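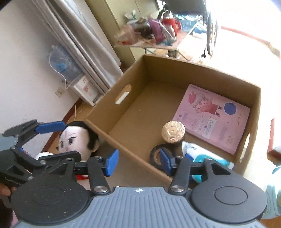

Box job, both handheld units in view near the carton. Gold-lid jar, pink booklet and tube inside.

Tuesday, July

Started the session with the left unit dropping out again. Same fault as last time: the recording keeps going, the finger width channel stops moving, and the app shows green the whole way through. I only caught it on playback at lunch. Everything from the first block where the left hand does the pick is suspect until someone checks the width trace.

What the trace looks like: normal up to sample 612, then a flat line at the last good value. The fingers were opening and closing the whole time, you can see the blue pads move in the video. Pose tracking on the same unit is fine. Right unit is clean from start to finish.

Went through the obvious things first.

Battery: swapped it. No change.

Storage: copied off and cleared. No change.

App restart: the channel comes back after a restart, then goes flat again later on. This fooled me last week into thinking it was software.

Firmware: both units are on the same build, so I don't think the Dreloditz update is to blame, though I said so in the channel on Friday's thread and should take that back.

Swapped roles: left unit in the right hand, same task. Fault followed the unit. That rules out the receiver side and the left slot in the app.

Then I held the unit still on the bench and worked the fingers by hand, slow, full open to full close. No fault. Did it again while turning my wrist over, the way you have to when you reach past the wall of a box, and it went flat on the second turn. Did it a few more times and could get it whenever I wanted. So it is mechanical, and it has to do with the angle.

Opened the housing. The encoder lead runs tight over the edge of the base plate and the jacket is rubbed through at the bend. With the wrist turned over, the lead gets pulled and one conductor opens. The width reader doesn't report an error when it loses the encoder, it just repeats the last number. That second part bothers me more than the lead. A broken wire is easy to fix. A dead channel that looks like a hand holding still will go straight into a training set.

Repair: new lead from the Vastodberg spares bag, routed under the plate with some slack, taped down in 2 spots. Turned it over on the bench with the fingers running for 700 samples, no flat sections. Closed it up.

Back on the box task after that. The reach over the side wall is the motion that was setting it off, so I'm keeping that one in the plan and doing more of it than the sheet asks for. 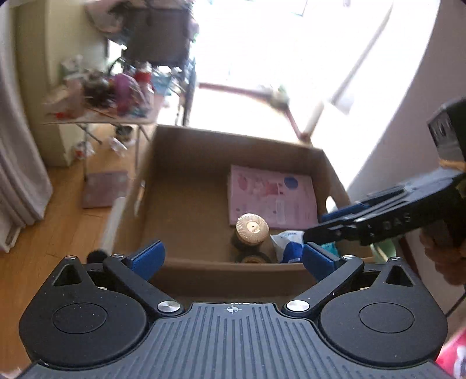
Still open

- Go back through the older Flerkarum sessions and look for flat width traces. Quick filter: no change in width while the unit is moving. A real hold on the jar will also trip it, so somebody has to look at the video for each hit. My first pass on this week's data gave 22 hits and I have not gone through them.

- Quarantine the first block. I moved it to the hold folder and did not delete it. The right hand data is good and Chisholm may want it for the single arm set.

- Ask for an error flag when the encoder drops out. Until we get one, do the wrist turn test before every session: fingers running, turn over and back, watch the width number on the screen. If it sticks, stop and pull the unit.

- Check the lead on the right unit. It was routed the same way at assembly. I haven't opened it yet and it has fewer hours on it, but I'd expect the same wear sooner or later.

- The spares bag is down to its last lead. Order more before the next long run.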